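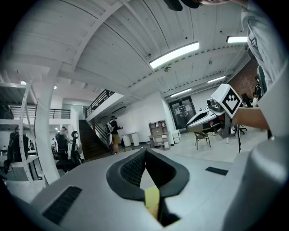 Home Automation Board > Robots and Appliances > Can a machine do the small chores yet?

Started by Eltberg_workshop
Thursday, 7:40 pm

Good evening to all. I have a small shop for repair of blinds and curtain rails, in the old part of Plimmont. Every day we sort small parts into boxes, fold the cloth samples and put the tools back on the wall. I would like to know if there is a machine today which can do at least one of these three jobs. I do not need it to be fast. I need that I can leave it alone for one hour.

Please excuse my English, it is my third language.

Reply by innes_k
8:05 pm

Short answer, no. Sorting parts, maybe, if they always arrive in the same tray and the same position. Folding cloth, no. I have seen many videos of folding and they are almost always played at higher speed.

Reply by drawer_slide
8:22 pm

I disagree with innes_k about the cloth. A laundry near us in Sunby tested an arm on small towels for one month. It folded 200 in a day and 12 of them had to be done again by hand. For me this is "yet".

Reply by innes_k
8:31 pm

All the same size? Lying flat before it started?

Reply by drawer_slide
8:34 pm

Same size, yes. A worker put them flat on the table.

Reply by innes_k
8:36 pm

So the worker did the difficult half.

Reply by Eltberg_workshop
9:10 pm

Thank you both. My samples are in many sizes and some are very slippery, so I think the towel result does not help me. What about the approach where people do the chore with a hand-held gripper and the robot learns from the recordings? My nephew says this is the way now.

Reply by quiet_pantry
9:48 pm

I did this kind of work in June, so I can say something. You hold a gripper in each hand and do normal chores with it: cups into a rack, socks into a drawer. After one week I was good at it, but I was still much slower than with my fingers. You feel very little through the jaws. A coin flat on the table was the worst for me.

My opinion is that the recordings are useful, but the shop must be similar to the place where they were made. Put the boxes on another shelf and I would want new recordings.

Reply by drawer_slide
10:02 pm

That last part is too negative. The purpose of collecting in many rooms is that the shelf should not matter.

Reply by quiet_pantry
10:15 pm

It is the purpose, I agree. I only did the collecting, and I never saw the robot in a new room.

Reply by Eltberg_workshop
10:40 pm

Then I will begin with the parts. I ordered a vibrating feeder with a simple sorter for 1,404, used, with shipping. The cloth we continue to fold by hand. If somebody has experience with feeders and plastic curtain hooks, please write, they hang together in chains.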